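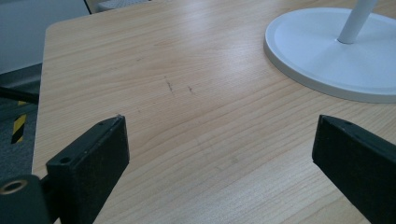

Progress report to the Gauthier fund, Wednesday, February 19, 2025
Prepared by Afroza Begum

The furniture line of the grant has now been spent down to $3,616. I was asked to say whether the new tables are worth repeating in the second reading room, and my answer so far is a cautious maybe.

**Tables.** The Tirov tables are in. The tops are pale, with a fine grain and rounded corners, and readers like them. I like them too, but liking a table in its first winter doesn't tell us much. The supplier's sheet promises up to 600 wipe-downs before the finish dulls. I couldn't find out who did the wiping, or with what. Tahsin Biswas has asked for the test notes and has had a brochure back.

The finish also catches the daylight. There is a soft sheen across the middle of the top, and two readers have moved seats over it. Tirov's advice was to buy desk mats from Tirov. I have declined for now.
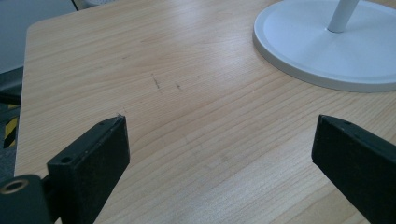
**Lamps.** We are trying a white lamp with a round base and a slim pole, placed toward one side of the table so there is still space to open a large book. Wetix describes it as "glare-free." On a shiny top I would want to see that after dark, through a full evening session, before we pay for more. The quote for the second room also includes a $70 delivery charge per lamp, and I have asked for that to come off.

**What I'm asking for.** Please hold the second-room order until July. By then the tops will have had some real use – elbows, wet coats, coffee – and we can compare them with the old ones in the front hall. If the fund needs a decision sooner, I would approve the tables and leave the lamps out.

Tahsin will send the receipts separately. The Tirov invoice is still missing its second page.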